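Home | Forums | New Posts | Search
Filed under: Kitchen & Table > Trays and Serving
21 Dec 2020, posted by mollska_fan

Anyone still using oil on their Twal trays? Mine went dull by September and I paid over 300 for the set.

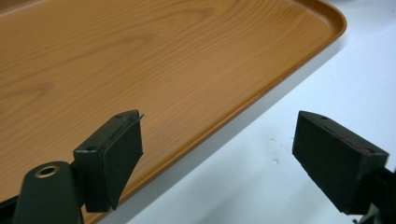

traylady7: Oil only helps real wood, and plenty of trays aren't. Look at mine - the grain and those dark oval knots are printed on, so I just use dish soap and a soft cloth.

mollska_fan: Huh. The Wevcombe shop told me to oil everything!
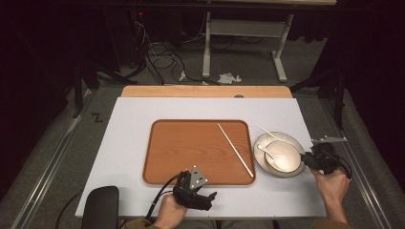

gravyboat294: I'd ignore the shop. Oil on a coated tray goes sticky and picks up crumbs.

mollska_fan: Mine's meant to be real wood though, so I don't buy that.

traylady7: Then two thin coats, wiped off well. I like Trurelon - smells awful the first night, fine after.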